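Pirmin Ammann has been selling folding courses for two years, and he has heard the obvious objection before. "People say, I already know how to fold a shirt," he told me. "Then I ask them to show me their closet."

I am one of those people. I asked what exactly a customer of Ulora, his one-man business, gets for $243. The answer is four video calls and a printed guide. He says 676 people have signed up so far. I asked to see something that would back up that number and he said he would look into it.

His method begins on the bed. Everything gets laid out flat, front side up, sleeves out, and smoothed by hand before the first fold. "A table is too hard and too small," Ammann said. "On a bed you see the whole garment." I pointed out that a duvet gives under your hands and that any crease you press into a shirt sinks with it. He shrugged. "You're not ironing. You're folding."

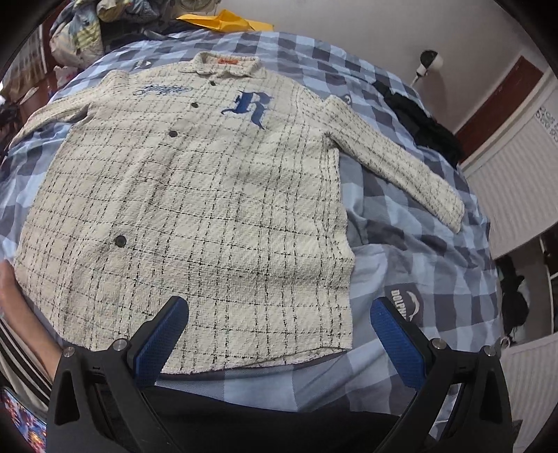 Overshirts are his favorite subject, and he talked about them for a good part of our hour. Most people hang them, he said, and he thinks that is a mistake with a heavy, textured fabric. "The shoulders stretch. You get those little points." He wants the snaps closed, the collar flat, and the sleeves brought in across the back. Embroidery should end up on the outside of the bundle, where it won't get a fold line through it.

Some of that is sensible. Some of it my grandmother did for free.

He was less sure of himself on time. The Ulora website promises that a full closet takes one afternoon. When I asked how big a closet, he said it depended. When I asked whether his customers still folded this way six months later, he said he hadn't followed up with them. "I'm not going to call people and ask about their drawers."

Would he give the money back to someone who went back to hangers in August? "If they asked nicely," he said. The website doesn't mention refunds.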